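Girside lab, handout 4: looking after the Tsikata cell

Hi all! Hazel Ferreira here. I run the two-arm cell and I've been asked to write down what I do before each bakery session, so these are my notes (a bit scrappy, sorry).

Cables first. Follow the black conduit on each arm from wrist to base with your hand, power off, and feel for flat spots around the elbow. I swapped one at 1108 hours and wish I'd done it sooner. Then tray in the middle, pastries on, spatula in the right gripper with the blade up, and leave a gap between the two grippers.
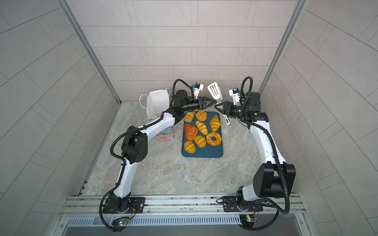

Rail and boards

Check the base plate bolts with the 14 key. Snug is plenty! Look for the green light on the little board by each arm, and brush crumbs out of the vent slots. Log it all on sheet 17.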